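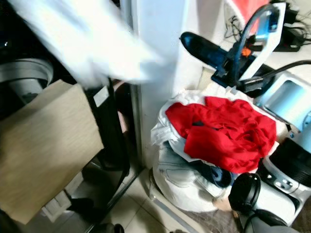

Siltbridge, im April

Frage: Tag der offenen Tür bei Vultine – lohnt sich das mit Kindern?

Hallo zusammen! Am Dienstag zeigt Vultine wieder den Roboter, der mit Wäsche arbeitet. War schon jemand dort? Meine beiden (5 und 9) sind Feuer und Flamme, aber ich weiß nicht, ob man nah genug rankommt und wie lange das dauert.

Antwort von Sowmya Reddy
Unbedingt hingehen!! Wir waren letztes Mal da und ich war am Ende begeisterter als die Kinder. Man sieht dem Greifer richtig bei der Arbeit zu, mit Jeansstoff und einem knallroten Teil obendrauf – ich hätte ewig davorstehen können. Eine Vorführung dauert so etwa 70 Minuten, und man darf die ganze Zeit Fragen stellen. Am besten gleich in die erste Reihe, hinten sehen die Kleinen wenig.

Antwort von Obinna Chukwu
Bus 265 bis Irmont, dann zu Fuß. Parken kann man vergessen.

Antwort von Gast
war super, meine tochter will jetzt auch so einen greifer bauen. anmelden mussten wir uns nicht, weiß aber nicht ob das noch so ist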